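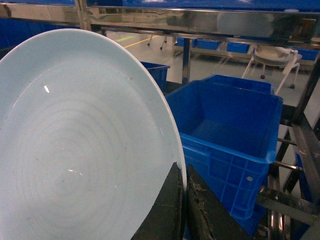

**Finger pad inspection: where do you draw the line?**

**tvisser_cells** · 10/26/22

Our site rules at Orkside say gripper pads get looked at every 50 hours and swapped "when worn." That's the whole rule. The pads on the plate job are scuffed and fuzzy along the top edge, and I've got one person telling me to change them and another telling me that's just what pads look like. Does anyone have a written limit that holds up?

**dresura_felista**

"When worn" is a rule written by someone who wanted to go home. We had the same wording until an audit in November. Now it's a cut-off depth on the contact face, measured with a gauge and signed for.

**jquintero**

And did the gauge change anything? Serious question. We did the depth thing for 14 months and all it gave us was a binder. Pads got dropped from service for how the top edge looked, and the top edge doesn't hold the plate. I'd test the grip. Pull test at start of shift, pass or fail, done.

**dresura_felista**

> the top edge doesn't hold the plate

No, but the bits that come off it land on the plate. If these are going anywhere near food, a pull test tells you nothing about that.

**tvisser_cells**

Fair point, and the rule doesn't mention debris at all. It doesn't mention the floor either, which bugs me more the longer I look at it.
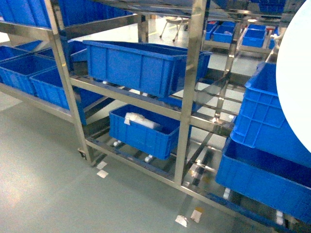 *Rack side of the cell. Scraps on the floor by the post and under the lower shelf.*

**k_mokgethi**

I'd worry about that lower crate before I worried about paper. It's tilted on the rails. What does your rule say about how a crate has to sit before the arm is allowed to reach into it?

**tvisser_cells**

"Seated correctly." I know.

**jquintero**

So you have a rule that says worn when worn and seated when seated. Bin it and start over.

**dumisani_s**

Careful. I sat through the rewrite at Kazmi, and 16 pages became 93. People quit reading at the contents list. Short and vague is bad, but at least they knew what was in it.

**k_mokgethi**

Then give the crate one line: flat on both rails or the job doesn't start. I don't see what's vague about that.

**dumisani_s**

Some racks are sloped on purpose. Check that before you write "flat."

**tvisser_cells**

I'll ask whoever signed off on the racks. Felista, can you post the depth figure you use, and what you do about debris? I still don't buy the binder, but I'd like to see the number.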